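About Skinham Practice

Skinham Practice writes the rules that people in robot labs are supposed to follow, then comes back later to find out why they don't. Yolanda Barroso and Innes MacBrayne started it after one too many afternoons arguing over a checklist that asked everyone to "take appropriate care." Innes still has a copy. It's used to train new staff in what to cross out.

We work mostly with hand-held gripper crews, the people who carry the tool through a task themselves so a robot can learn from it later. Factory cells have had thick standards for years. A person walking about with a gripper in each hand had, when we began, a group chat.

What we do

We visit, we watch a full shift, and we write a house code short enough to be read. Our longest runs to 21 pages, and we're a little ashamed of it. The Lollham code covers marker care, finger pad checks, floor cables, how long anyone should hold a tool before putting it down, and who gets asked before they appear in a recording. It also says who may change the code. That clause took longer than all the others.

We then audit. So far we've logged 2745 findings across our clients, and 411 of them were the same finding: the pads were checked "when they looked bad." Please check them at the start of the shift.
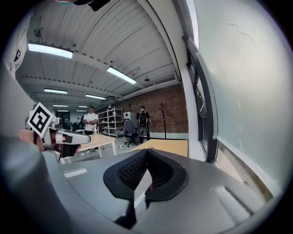

Two grippers up and a marker in view, during a working session.

What we believe, more or less

A rule should name the person who does it. If a marker is scuffed, it gets replaced before the next take, and the operator doesn't need permission. Cables go along walls. Bags go on hooks. Anyone can call a stop, including the intern, and the stop goes in the log without a paragraph about feelings.

Working with us

Our offices are in Skinham and Salcedo. A first visit takes a day, and Saturday is fine if that's when your crew works. You'll have a draft code within 38 days. Disineck, our audit log, comes with it, and so does Innes, who will want to see your current checklist. Send it as it is, coffee rings included.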